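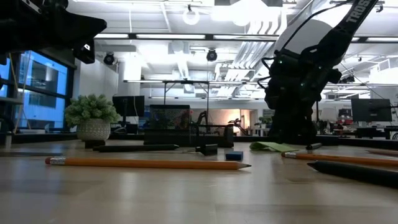 Chapter 10
Marking and Transferring Patterns

Before a quilt top is layered and stitched, the quilting design must be placed on the cloth. This step is called marking. A well-marked top guides the hand or the machine from the first stitch to the last, and the lines should come away when the work is done.

This chapter covers two methods of transfer: tracing over a light source, and pouncing chalk through a pierced stencil. Students will also learn to test a marking tool on scrap fabric — a step often skipped — and to record the results in the workbook.

Key terms: marking, pounce, stencil, registration line, border repeat

10.1 Choosing a Marking Tool

No single tool suits every fabric. Chalk shows well on dark cotton but brushes off with handling. Water-soluble pens give a clear line on pale prints, although heat from an iron may set some inks for good. The Skostton sampler used in the exercises measures 18 inches square and should be marked in chalk only. Wash and press the fabric before any line is drawn.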